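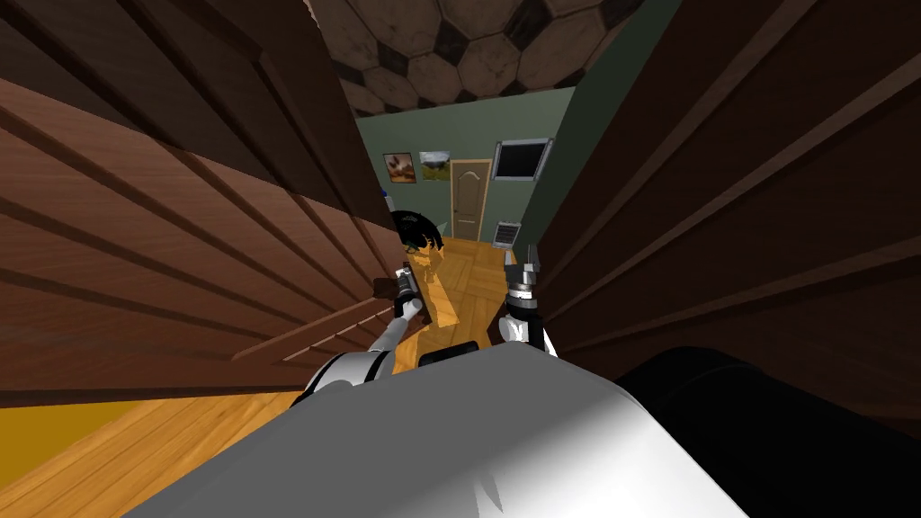 Fig. 8. Head view in the simulator, both arms forward between two dark wood panels.

4.2 Rehearsing a narrow gap

Night staff at Orkport used to walk every room themselves. Now they plan the route and the robot does the legwork – a great change for tired feet!

1. Load the practice room.
2. Bring both arms forward and check each gripper against the panel beside it.
3. Drive at speed 4 or lower.

Caution: Stop if a gripper touches a panel.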